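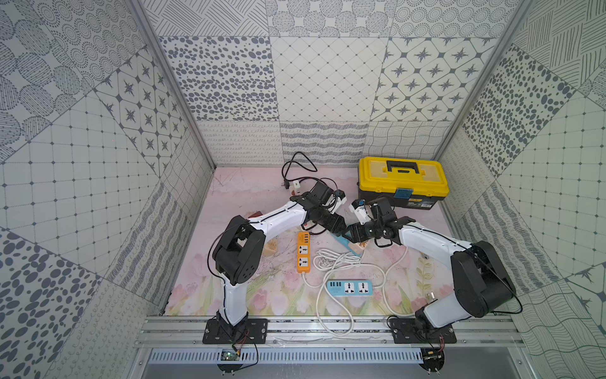
El club de robótica Bukdale presenta en marzo su proyecto de dos brazos

¡Por fin podemos contarlo! Soy Milagros Gallardo y coordino el club de robótica de Bukdale. Llevamos 87 tardes peleándonos con enchufes (sí, enchufes) para el reto Brokgate, donde dos brazos tienen que manejar juntos regletas, cargadores y cables.

A mí el cable me parecía lo fácil. Pues no: cada vez que se enrolla, cambia de forma y toca volver a pensar el agarre. 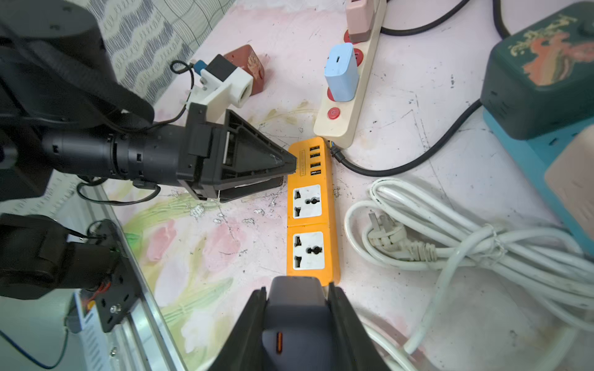 La regleta naranja y, detrás, otra de color crema con dos cargadores puestos.

El equipo lo forman ocho estudiantes, casi todos sin experiencia previa, y hemos guardado ya 516 intentos, buenos y malos.

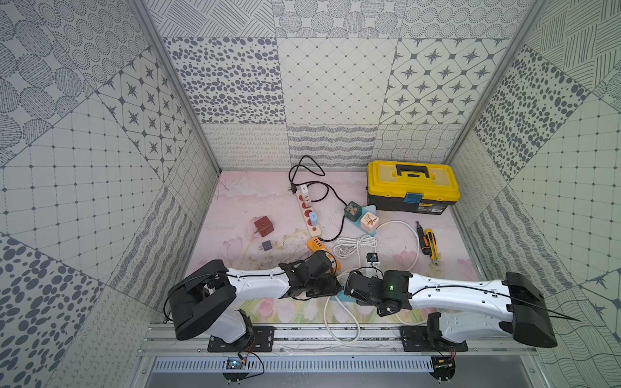
Qué vamos a enseñar

Abriremos el taller de Lalach a las 17:00, con dos turnos de demostración. Selina Hofstetter, nuestra tutora, explicará cómo se reparten el trabajo los brazos, y luego los chicos contestan a todo lo que queráis (preguntadles por los cables, que tienen para rato).
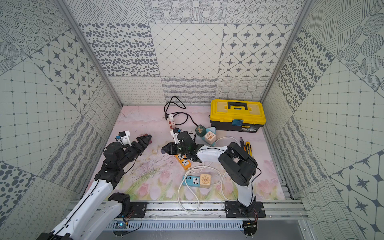

Los dos brazos sobre el tapete de tulipanes, con la caja de herramientas al fondo.

La entrada es libre. Para prensa y visitas de centros, escribidme a la secretaría del club Bukdale y os guardo sitio.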